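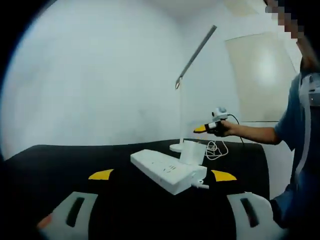

Written rules for people who teach robots are too often written by people who have never held a gripper. I say this with respect, because in July I wrote such rules myself, for the group at Plenano, and I had to throw away half of them.

My first draft had 75 points. It told the operator how high the elbow should be and how many seconds a grasp may take. On Friday of the first week I sat down and did 18 recordings with my own hands, and I broke my own rules in every one. After this we kept 6 points, and the work became better.

The point I defend most strongly is the one about cables. Many guides ask for a tidy table before each recording: cables straight, lamp in the same place, adapter out of the way. I think this is a mistake. A desk at home has a cable lying in loops, and a robot which has only learned from straight cables will not know what to do with it. The rule should ask us to write down how the table was at the start, and to change it often.

On safety I am less generous. If the task includes a power strip, it must be disconnected from the wall, also when the operator only wants to move the lamp. Colleagues at Drasa consider this too strict and say it costs time. It costs one walk to the wall. I would not accept a recording made without it, however good the movement is.

My last wish concerns failed attempts. From our 1,831 recordings, the failed ones were at first deleted by habit, and we can't get them back. A good standard should say clearly that a dropped plug is kept and labelled, with the reason in one short sentence. Our form now has a field for this, and the operators fill it in before they reset the table.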